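Preparing a Meeting Room for Visitors

Reading time: 2 minutes
Print this page | E-mail this page

Staff who host visitors at the Bradport site are asked to prepare the room themselves. The steps below apply to all ground-floor rooms and to the Gimum Suite.

1. Book the room through the front desk, giving the name of the host and the time at which the visitors are expected. A booking is not final until the desk has replied.

2. Collect the key before 9.15 am. Keys are signed for in the green book and may not be passed to a colleague.

3. Open the blinds and check that the heating is set to the middle mark. Faults should be reported on extension 217.

4. Wipe the table with a damp cloth and dry it at once. Spray polish must not be used, as it leaves marks on paper.

5. Set out drinks last. Cups are kept in the cupboard beside the lift and should stand well away from the edge of the table and from any papers.
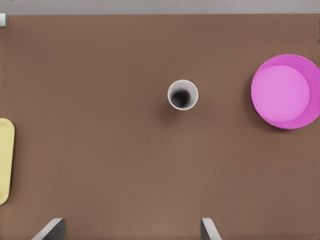
Visitor Services, Bradport Office

Hosts should meet their visitors at reception and show them where the fire exits are. Visitors' badges are to be worn at all times and handed back on leaving.

Hot drinks may be ordered for groups of up to 47. Larger orders go to Zewditu Yilma, who needs two working days' notice. Water is supplied without an order.

When the meeting ends, return chairs to their places, clear the table and carry used cups to the kitchen. Papers left behind are kept at the front desk until the end of the month and then shredded. The key must be back at the desk by 5 pm.

Questions about these steps may be put to Mitiku Woldegiorgis at the front desk.

Contact Visitor Services | Copyright Bradport Office | Back to top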